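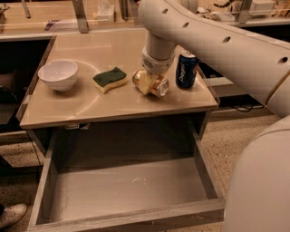

> My orchestra teacher says old violins always sound better than new ones, and that's why they cost so much. My violin is new. Does that mean I can't ever sound really good? Also my brother says the old makers had a secret varnish and nobody can copy it.

# Are old violins really better?

You have probably heard this one. A violin made hundreds of years ago has a golden sound that no new violin can match. People say it on TV and in program notes, and plenty of grown-ups who play very well believe it.

Maybe they're right. But when someone tells you something is *always* true, it's fair to ask how they know.

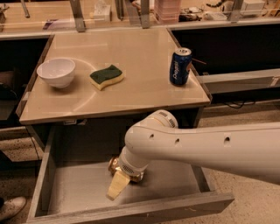 **Darius Enache**

Let's start with what a violin does. You pull a bow across a string and the string shakes. A string on its own is very quiet. It passes its shaking down through a small piece of wood called the bridge, and the bridge passes it to the body of the violin. The body is a hollow wooden box, and when the box shakes, it pushes a lot of air. That is most of the sound you hear.

So the box matters. How thick is the wood? How is it curved? How heavy is it? A good maker cares about all of that, whether the maker lived long ago or lives down the street from you.

## What about the secret varnish?

Varnish is the shiny coat on the outside. It protects the wood, and it does change the sound a bit, because it adds a little weight and stiffness. Could one special recipe turn a plain violin into a wonderful one? I have my doubts. People have claimed to find the secret many times: the varnish, the water the wood was soaked in, the cold weather the trees grew in. They can't all be *the* secret. When a mystery gets solved that many times, you may wonder if it was a mystery in the first place.

## Why do people hear a difference?

Some of them do hear one. Two violins almost never sound the same, even two new ones by the same maker. The hard part is knowing *why* they sound different.

Think about who plays the famous old ones. Mostly, very good players! If a great player picks up an old violin and it sounds beautiful, was it the violin or the player? You can't tell from that.

Then there's the price tag. If I say, "Listen to this, it's worth more than a house," you will listen hard and expect something special. Your brain uses what you expect to help it decide what you hear. Grown-ups' brains do this too, and so do experts'.

## A fair test

A fair test hides the answer. The listeners can't see which violin is being played, and the player shouldn't know either, if you can manage it. Tests like this have been done with old violins and good new ones. In some well-known ones, players and listeners did not pick the old ones more often. Many of them could not tell which were old.

That doesn't prove old violins are bad. A small test with a few violins can't speak for every violin in the world, so I'm careful with those results too. What they do show is that "always better" is a very big claim, and I haven't seen good proof of it.

## Try it yourself

You need two instruments (two recorders or two ukuleles work fine), one player and some friends.

1. Ask the listeners to turn around and close their eyes.
2. The player flips a coin to choose an instrument, then plays the same short tune.
3. Each listener writes down which one they think it was. No talking!
4. Do this 20 times.

If your friends are only guessing, they should get close to half right. Getting 12 right can happen by luck. Getting all 20 right is very hard to do by luck, so they must be hearing something (or peeking).

Now tell a new group that one instrument is rare and costs $1,187. Let them watch this time, and ask which one sounds nicer. Compare their answers with the first group's.

## So why do old ones cost so much?

There are very few of them, and lots of people want one. Old stamps work the same way, and nobody thinks an old stamp mails a letter any faster.

As for your new violin: check that the strings aren't worn out, put rosin on the bow, and play it.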